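The night shift at Mulaneck is mostly me and the hum of the fridge, and I talk to the samples. Don't judge! You'd do it too after ten straight nights in December.

I'd started writing tube 47 into my stories -- the soil one from the old orchard, the one that smelled like rain when I opened it. I decided it was homesick.

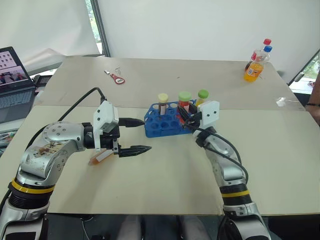
The blue rack, at the table where the orchard story begins.

So I gave it neighbors. I told it the yellow cap was a retired sailor and the pale green one was in love with somebody back in the fridge (it never said who). Then the sun came up, and I had to write "no change" on the sheet. I wrote it very small.

Next night I brought a jar of dirt from home and set it by the sink, just so they'd have company.

Comments (3)

mossandmud: The sailor!! More of him please.

latebus: I talk to my sourdough, so no judging here.

pipwick: Very small. Oof.

Last updated: Saturday, June 29, 2019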